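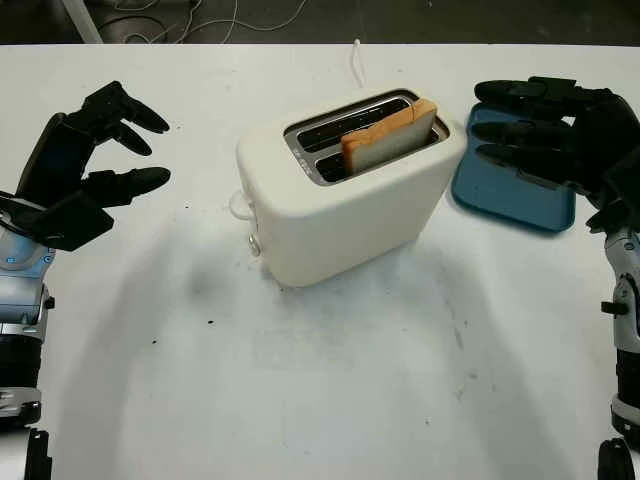
Mabli Bellis wrote in to say I should stop sneering, her sister's robot vacuum does the whole downstairs and toast can't be any harder than a rug.

Guides > Kitchen > Robots > How to judge a toast demo

Toast is harder than a rug, Mabli. A vacuum can bump into things all day and still be doing its job. Bread squashes, slots are narrow, and the lever on most toasters is a tiny thing at one end. So before you believe a machine can make breakfast, put it through the steps below. You can do this with a video or, better, standing in the room.

Step 1. Find the start. Is the loaf in its bag, or has a person already set out one slice? Opening the bag is half the chore.

Step 2. Watch the slice go in. Leaning bread is fine for you and me, we give it a nudge. See if the machine notices and nudges too.

Step 3. Watch the lever. It takes a firm push while the toaster stays put. A light toaster wants to skate across the table, and a second hand has to hold it or block it.

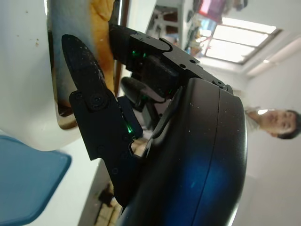 Can a robot hand pick up toast without crushing it?
Some can, if the slice is firm and the grip has been tuned for it. Change to soft white bread and you should ask to see it again.

Step 4. Ask for the switch. Bring your own loaf, a thicker cut if possible, and turn the toaster a little. Teodor Duda tried this with the Skulline people and they went off to find a laptop.

Step 5. Ask who is driving. A person with a headset in the next room is a fine way to make toast, but then a person is making the toast.

Step 6. Stay for the end. Out of the slot, onto a plate, crumbs wiped up. Most clips stop well before the crumbs.

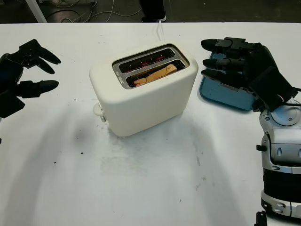 PRATDEN, 2019-05-01. I ran the steps on paper against the Yap brochure, which promises "up to 69 household tasks." Toast is on the list, and so is "toast (buttered)" as a separate task. The brochure has no word on failed tries. I wrote to ask and got a link to the same brochure.

My score so far: loading bread, maybe. Lever, maybe. Breakfast, no. If yours does better, send the uncut clip, with the crumbs.

Related guides
Folding towels: what Senel left out
Reading a robot spec sheet without a headache
Dishwasher loading, tested by Aniela Laskowska
Do you need a robot mop? (updated July)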